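Raltent Shipping Desk: Set-Up Guide
Section 4. Packing and mailing your first breakable order

Welcome to the fun part! Your account is open, your label printer is talking to your computer, and you have an order waiting. This section takes you from a bare bowl or mug to a parcel that's ready for pickup. Give yourself a relaxed half hour the first time. By your tenth order you'll be flying through it.

Before you start

You'll need bubble wrap, packing tape, a carton, paper fill, and your printed label. Clear a flat surface that is wider than your wrap, and keep scissors within reach.

Note: Small bubbles are great for bowls, cups and lids. Save the large bubbles for lining the carton.

1. Open the order and press Start Packing. The order number stays at the top of the screen until you close it.

2. Cut your wrap. You want enough to go around the item twice, with a hand's width left over at each end.

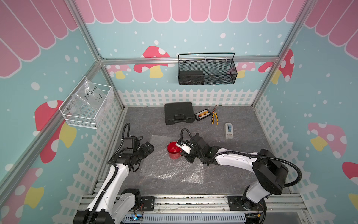

3. Smooth the wrap out with the bubbles facing up. Bubbles go against the item, so they can settle into curves and rims.

4. Set the item in the middle and fold the nearest edge over it. Roll gently away from you, tuck in the sides, and keep rolling. It should feel snug, but you shouldn't hear any popping.

5. Tape the seam with one strip. Fold the last bit of tape back on itself to make a pull tab. Your customers will love you for this!

Caution: Never put tape directly on glaze, paint or gold trim. It can lift the finish.
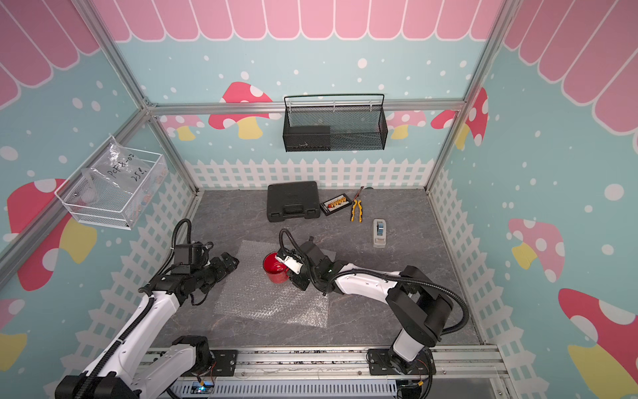

4.2 Choosing a carton

6. Go to Supplies > Cartons and pick a size. Carton 144 suits a single bowl or a pair of mugs, and Carton 200 is the one for plates and sets. If you're stuck between two sizes, take the bigger one and add fill.

7. Crumple paper into the bottom until you have a good springy layer, two inches deep or more. Place the item on top, then fill the sides and the top the same way.

8. Close the flaps and give the carton a little shake. If anything shifts, open it up and add more paper. (Everyone underfills the first few. You'll get the feel for it quickly.) 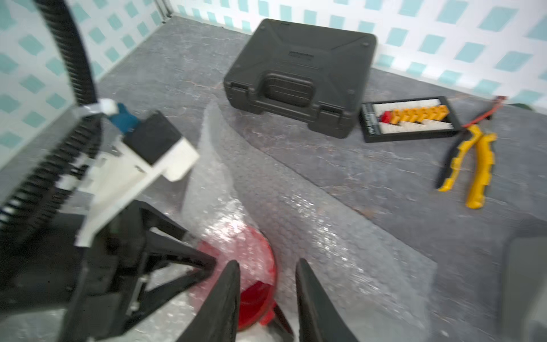 9. If the order has more than one piece, wrap each one separately, lids included. A lid resting on its own bowl can chip both of them. Stand plates on edge, like records in a crate, with a folded sheet of paper between them.

10. Tape the center seam, then run a strip across each end so the tape makes an H.

4.3 Label and pickup

11. Press Print Label and stick it on the largest face, clear of the seams.

12. Choose Sivadbridge for local delivery or Cokau for everything else, then press Book Pickup.

Note: If the screen shows message 634, the parcel weight is missing. Type it in and press Book Pickup again. Your label is still good. 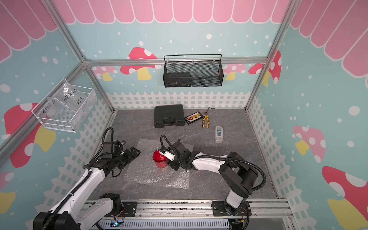
Fig. 4-4. Work area with printed wall panels.

Caution: Don't leave sealed cartons on a damp floor while they wait for pickup. Wet cardboard loses its strength fast.

Next: Section 5, Returns and Refunds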